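I have come around, slowly and with a good deal of grumbling, to the view that people gathering examples for a robot should stop tidying up first.

When we started at Iltthorpe, everything was neat. We cleared the bench, bought fruit that matched, and recorded 200 runs of the same pick and place. The model we trained on them, which we called Tirnix, did beautifully on that bench and fell apart in the first real kitchen we took it to. I was sore about that for weeks, I'll admit - I had chosen the fruit myself!

So these days I argue for homes, and for whatever happens to be lying about in them. Give me bruised fruit, shiny metal, a bit of cloth hanging where it likes, and sunshine coming in at the wrong hour. I would gladly trade 20 perfect recordings for 3 from a table that somebody uses every day, and I'd pay the person holding the gripper properly for their patience, too.

My friends on the Zistarar side tell me that messy examples are slower to check, and they're right. One November batch took us 14 evenings to go through, with a lot of tea. I still think it was time well spent, and I'd do it again.

Fruit and a steel tray, with the grippers at work: 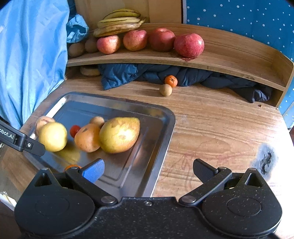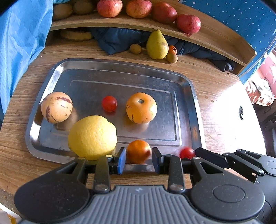
Should a new team begin with messy examples on the very first day?

I would let them have a tidy week to learn the tools, and then send them out to real kitchens.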